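Jessie Moncrieff
4 November 2019

Thread on the Kumov border talks, for people who asked why a water deal matters to anyone outside the two countries.

The river treaty signed in June covers 26 crossing points and one dam. Most of the coverage was about the dam. I think the crossings matter more.

Before the treaty, a farmer on the Ogura side needed a permit to move grain over the river. Permits were issued in one office, which opened when it felt like it. Last year it gave out 1349 of them. Almost 700 went to the same trading house, Dollard.

So small growers sold to Dollard at whatever price Dollard set. That fed a lot of the anger in the valley, and both governments kept calling it an ethnic problem.
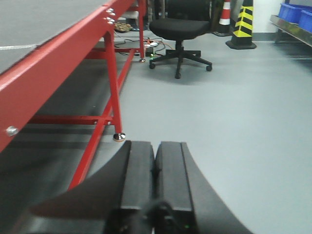 Black gripper, red metal workbench.

Under the new text any grower within 100 kilometers of the river can cross with an ID card and a weight slip. Customs can still stop a truck, but it has to write down why.

Jui-lin Kao has a good paper on the earlier Skika agreement, which tried the same thing. It failed in its second year when the two sides stopped sharing customs records. Neither one formally pulled out.

The Kumov text has a records clause. It is two sentences long and names no deadline. That is the part I would want fixed before the winter session.

A few people asked about the troops. They are not in the treaty. The garrison on the east bank stays where it is, and talks on that have no date yet.

I will post the article numbers for the crossings section tomorrow.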